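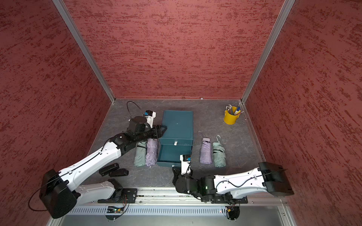
Varnell sign up for another season, with drier socks

Monday, June 12, 2023

Varnell Football Club will play in the Haugen League again next season, having finished 2 points clear of the drop and 97 behind anything resembling a title challenge, if you add up the last few years.

The club can also confirm a new shirt sponsor. Comura, who make garden hoses, will appear on the front of the home and away kits. Supporters who feel that a hose company suits a side that leaked goals from September onwards are welcome to say so, and several already have.

Season tickets go on sale this week. The club sold 200 last year and would like to sell more. Average home attendance was 729, a figure helped by the December derby against Zukton, which Varnell lost 4-0 in front of the biggest crowd most of the players had ever disappointed. 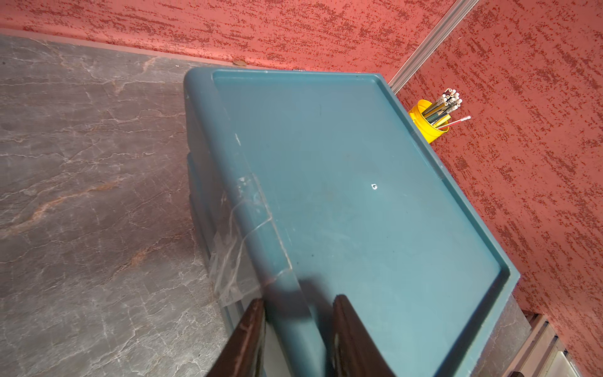 Pre-season training starts in July, and the kit is being sorted out before then. Old shirts, bibs and odd shin pads can be handed in at the clubhouse on any training night, in whatever you have to carry them. A big plastic tub with a lid is ideal, and a teal one with scuffs on top and crinkled clear tape peeling off one side will do very nicely – our goalkeeping gloves have lived in worse. Please wash everything first.

The first friendly is away to Zukton, who have kindly offered us the better changing room. Kick-off is at three o'clock and the coach leaves the ground at noon, with or without the back four.

Season tickets are available from the club office, open weekday mornings.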